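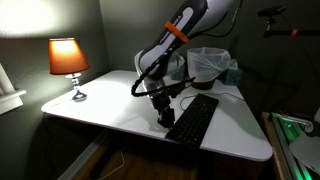 Step 3. Hand over the desk-clearing shift

At Josau, the arm now resets the hot desks between bookings, and the evening crew checks its work. Follow this order when you bring a new desk into the plan.

1. Wipe the tabletop and let it dry before you start a run.

2. Put the keyboard where staff usually leave it, at an angle if that is how they leave it. Run the cord toward the back so it stays clear of the gripper.

3. Leave the lamp, the tissues and the wastebasket at their normal spots. Mark each one as "do not move" in Provano.

4. Start at low speed. Stay by the stop button until the arm is back at its rest position.

5. Log every missed pick. A desk goes live after 41 clean runs.

What changes for the crew

We have 113 desks on the plan. The two people on the evening shift used to straighten every one by hand. They now answer alerts, empty the bins and handle anything breakable. Lamps stay a manual job.

Shift hours and pay grade are the same as before. Each person needs 2 training sessions before working alone with the arm. Ask your shift lead for a Provano login, and go on to Step 4 once it works.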